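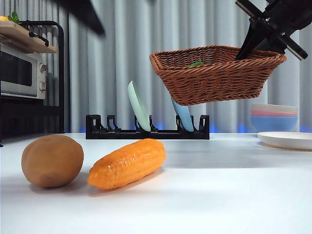 Putting the Play Kitchen Away

Module 3864, Design for Small Spaces
Group: Eimear Ó Dálaigh, Áine Noonan, Darragh Coughlan, Fiachra Gilmartin
Tutor: Ward Koster

1. What we were asked to do

Pick an everyday tidying job and redesign how it is stored. We picked the play kitchen corner at Clulby, the playgroup where Áine works Monday afternoons. Pretend food, play plates, a shelf. At the end of the session it all has to go back and it mostly doesn't. Food ends up in with the plates, plates end up flat in the bottom of a crate, and then next time the whole crate gets tipped out on the floor to find one plate.

Brief said no new furniture over the spend limit (ours was tiny) and the result has to be usable by a three year old without help. Darragh wanted to do the coat hooks instead. Outvoted.

2. What was there before

One deep plastic crate with a lid. Shelf depth 300 mm, crate depth more than that, so it stuck out and people's hips caught it. Lid went missing before we got there. Everything lived in it: food, plates, a tea towel, odd bits from other toys.

We watched two tidy-ups before changing anything. Notes from Eimear, typed up as written:

Child puts potato in crate. Adult puts plate in crate, on potato. Child takes potato out again, has to lift plate. Second child sits down in front of the crate and now no one can reach. Adult finishes it.

That last line was the one we kept coming back to. The adult finishes it, both times. A crate that size only works if you are tall enough to look down into it.

3. What we changed

Two containers in place of one. Food goes in a basket, plates go in a rack. Nothing else belongs in the corner.

The basket is woven wicker, reddish brown, rectangular, with sides that slope and a thick rolled rim. We tried a fabric tub first and it folded in on itself when it was nearly empty. Wicker holds its shape. The sloped sides turned out useful as the top is wider than the bottom, so small hands miss less often. The rim is good to grab too, from any side, no need to find the handle.

Downsides. The weave catches crumbs (real ones). Wicker can't go in the sink, so it gets a brush out and a wipe. If it starts to split it has to go in the bin, sharp ends near faces, no argument. Ward asked about this at the interim review and we didn't have an answer then. Answer now is someone runs a hand round the rim at the start of term, again in October, and after that whenever it looks tired.

The rack is an ordinary black plastic dish rack, flat base, row of upright prongs. Not a toy. Fiachra's idea, and the best one we had. The plates stand up in it so you see each one without moving the others, the mint green one and the light blue one both show up well against black. Putting a plate in a slot is also just a nice job. Children did it, took it out, did it again. One boy would not do anything else.

We had worried the slots would be too fiddly. They were fine if the rack was on the table and not so good when it was up on the shelf, where you can't see where the prongs are from below. So: rack does its work on the table and an adult lifts it to the shelf at the end, plates and all.

4. The food

Kept the pieces you can name at a glance. A potato, brown, lumpy, sits where you put it. Corn on the cob, orange for some reason, with proper raised kernels you can run your thumb along. Something green always seems to be left in the bottom of the basket.

The corn is long and it's the piece that decides how big the basket needs to be. If it only fits in standing up then the next thing knocks it over. It needs to lie flat, or corner to corner at worst. We should of measured it before buying the fabric tub.

We sorted by use, not colour. Early plan was a colour system, green things here, orange things there, with stickers. Dropped it. Adults liked it and the children ignored it completely, plus you then need a rule for the orange corn when everyone thinks corn is yellow. "Is it food or is it a plate" was enough.

5. The order of the tidy

This took longer than choosing the containers. First version had all of it happening at once, same as before, and the same pile-up in front of the shelf. Second version:

Everything comes up off the floor and onto the white table. Don't put anything away yet.

Plates into the rack, one slot each. Rack stays towards the back of the table.

Food stays at the front where it can be seen and reached. Leave it loose.

Basket comes round to the food. Hold it low, tip it a bit towards whoever is loading.

Last look under the table, then basket on the shelf, then rack beside it.

Bringing the basket to the food was Áine's change and it fixed the queue. With the basket parked on the shelf everybody walks to one spot. With the basket moving, children stay put and wait for it to come to them, and they have a potato ready in their hand. Much calmer. Also much quicker but we only timed it badly (phone died) so no figure here.

Plates before food matters more than we expected. Done the other way round somebody finds a plate late and drops it on top of the basket to be helpful.

6. Trying it out

Used for 8 sessions at Clulby. There are 34 children on the register and not all of them go near the kitchen corner. We asked the staff to write one line each time on a card by the shelf. Some of the lines:

Rack good. Basket good. Still found corn behind radiator.

Plate in basket again, fixed by a child before I got there.

Can we have another basket for the dressing up.

Tidy done before the story started, first time this term.

Not all good. One session the rack got used as a garage, and another time it was a fence. We don't think that's a fault, it came back in the end. There was also one morning when the basket went out on its own with no food in it and was worn as a hat — the slope of the sides again.

7. Problems with our work

We only tested in one place. Áine knows the children and they know her so they will have been nicer about it.

The before part is thin, two tidy-ups is not a lot. We would watch a full week if we did it again.

We never tested with the lights low or when everyone is tired and it's nearly home time, which is when it normaly goes wrong.

White table is good for seeing the food, the potato especially, but a bowl of small things would roll. We had nothing small. No peas. If a group has peas they need a lid.

8. Who did what

Eimear: observation notes, this write-up. Áine: contact with Clulby, the tidy order. Darragh: shelf measurements, the fabric tub (sorry Darragh), card by the shelf. Fiachra: rack, buying, carrying.

9. Still to do

Second basket for the dressing up, same weave if the shop still has it. Darragh is checking whether both will sit side by side on the shelf with the rack, otherwise the rack moves to the windowsill. Card by the shelf to be collected and handed in with the appendix.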